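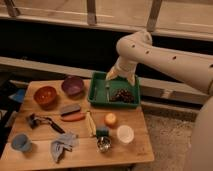 Green tray on a light wooden table

Kestach Table Top, wide plank, oiled

Article group: table tops and worktops
Made in our workshop at Gonen

The Kestach is our simplest table top and also the one we sell the most. It is made from wide ash boards, glued edge to edge, with a small groove left along every joint. Many customers ask if the groove is a fault. It is made on purpose. Wood moves with the seasons, and with a groove the small movement between two boards does not catch your eye. If you prefer a closed surface without grooves, please look at the Lozano top, which has the same boards and the same thickness.

The top is sold without legs. You can put it on your own frame, on trestles, or on one of our two steel frames, which are described further down.

Sizes

The standard length is 2000 mm and the standard depth is 952 mm. The depth sounds strange, I know. It comes from the width of our boards after planing, and we did not want to cut away good wood only to arrive at a round number. We can make the top shorter for no extra cost. A longer top is possible only on request, and then the boards must be ordered specially, so please count on a longer waiting time.

Thickness is the same for all sizes. The long edges are slightly rounded by hand. The short edges are left straighter, so two tops can stand end to end without a visible gap. When you order, please write in the comment field if you want all four edges rounded.

Wood

All boards are dried slowly in our shed and after that in the kiln. We choose them for a calm, light colour, but ash is a natural material and some boards have a brown line near the heart. We do not sort these out completely. If you want only the palest boards, choose "selected" in the order form. The price is higher and the waiting time is longer, because we have to open more packs to find enough of them.

Small closed knots are allowed on the underside. On the upper side we allow one small knot for each board, and no open cracks.

Surface

The top leaves the workshop with two layers of oil. The oil is clear with a little white pigment, which keeps the wood from becoming yellow too quickly. It will still become warmer in colour during the first year, mostly where the sun comes in. Do not leave a cloth or a mat in the same place for the whole first summer, or you will find its shape on the table in autumn.

Other surfaces we can do:
Clear oil without pigment
Soap finish (needs more work from you, but many people like how it feels)
Matt lacquer, only for tops that are used in shops or schools
Untreated, for customers who wish to finish the wood themselves

With an untreated top we cannot give any guarantee against stains or bending, so please oil both sides within 14 days after you receive it. Both sides — this is important. If only the upper side is treated, the top will almost surely bend.

Daily care

Wipe with a cloth that is damp and well pressed out. Use a little mild soap if needed. Dry afterwards with a second cloth. Coffee, red wine and beetroot should be wiped away soon, and after one hour they can already leave a shadow. Hot pans need something under them. Never use steel wool, and never use a kitchen spray with chlorine.

Every year, or when water no longer makes drops on the surface, give a thin new layer of oil. November is a good month for this, just before the heating makes the air dry. Sand very lightly along the boards, never across. Clean the dust out of the grooves with a soft brush, put on the oil, wait a quarter of an hour, and rub off everything that the wood did not take. Cloths with oil on them can catch fire by themselves, so lay them flat outdoors until they are dry, or put them in water.

Crumbs in the grooves are the most common question we get. A soft brush or the small brush of the vacuum cleaner takes them out easily. Please do not use a knife.

Frames

Clutau frame, straight legs. Powder coated steel in black, grey or cream. It has long screw holes, so the top can move a little when the air changes.

Clutau frame, crossed legs. Same steel and same colours. You get less place for the knees at the short ends, but it stands more firmly on an uneven floor.

If you use your own frame, do not glue the top to it and do not fix it with screws in tight round holes. The top must be able to become wider and narrower. Screws and washers are in the package, together with a paper drawing which shows where they should go.

Delivery

The top is packed in cardboard with wooden corners and comes on a pallet. The driver delivers to the kerb only. You need 2 persons to carry it in, and for stairs with a narrow turn it is better to have three. Let the top lie flat in the room for a couple of days before you mount it, with small sticks under it so that the air reaches both sides.

Please open the package while the driver is still there, if he gives you time. Damage from transport should be reported to us with photographs as early as possible. Damage from unpacking with a long knife we sadly cannot replace. It happens more often than you would think.

Samples

We send small samples of all surfaces by post. You pay only the postage, and we take it off the price if you order later. Put the sample in the room where the table will stand and look at it in the morning and in the evening — the pigment oil especially looks quite different under a lamp.

Questions about sizes, special orders and repairs are answered by Zuweira Osei in the workshop office. The telephone is open in the mornings. On Friday the machines are being cleaned and the office is closed, but e-mails are read as usual. Please write your order number if you have one, and the year you bought the top if the question is about repair or new oil.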